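Log the Planner's Rejects

Most manipulation stacks record what the robot did. Very few record what the planner considered and threw away. I think this is the wrong default, and that it costs teams more debugging time than any weakness in their perception models.

Take disassembly of desktop computers, the task our group at Nirkow has worked on since last February. A memory module sits in a deep, crowded box. The sampler proposes grasps, the collision checker removes most of them, and inverse kinematics removes more. What remains goes to a scoring function, and one candidate is executed. When the arm picks a poor approach, the log shows a valid trajectory and a bad outcome. The question that matters is why the better approach was absent from the final list, and the log has no answer.

We changed this in our planner, Cletow. Every rejected candidate is now written out with its pose, the stage that rejected it, and the geometry pair responsible. In one planning call the sampler produced 3,321 candidates, of which 13 survived. Under the old scheme we would have kept one. Reading the rejects took Youssra Benmoussa a morning. She found that 530 of them had failed against a single inflated collision box, left over from a drive cage model that had since been corrected. The perception team had spent two weeks retraining a segmentation network to fix the same symptom.

Two objections come up. The first is storage. Rejects are small records, they compress well, and they can be deleted after 20 days if no one has flagged the run. The second, raised by Arvo Heiskanen in our design review, is more serious: writing inside the sampling loop disturbs timing, and a planner that behaves differently when observed is worse than an opaque one. He is right about the loop. We write to a preallocated ring buffer and flush after the plan is returned. If the buffer fills, it drops entries and records how many it dropped.

A learned policy does not remove the need. It moves the rejects somewhere harder to read, into action samples that were never decoded. Those should be kept as well, at least for runs in tight enclosures, where a small error in the clearance model decides which approaches exist at all.

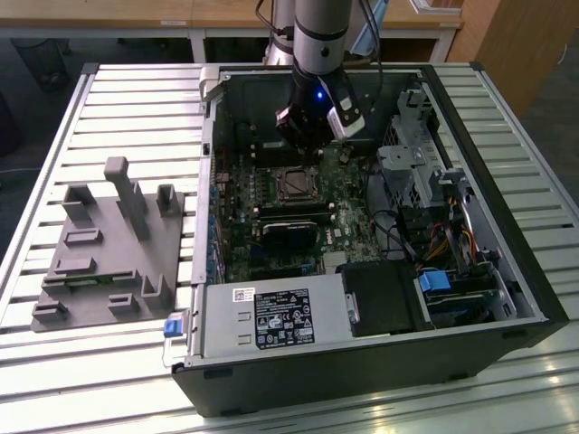
Gripper above the motherboard of an open desktop tower, with the parts fixture to the left.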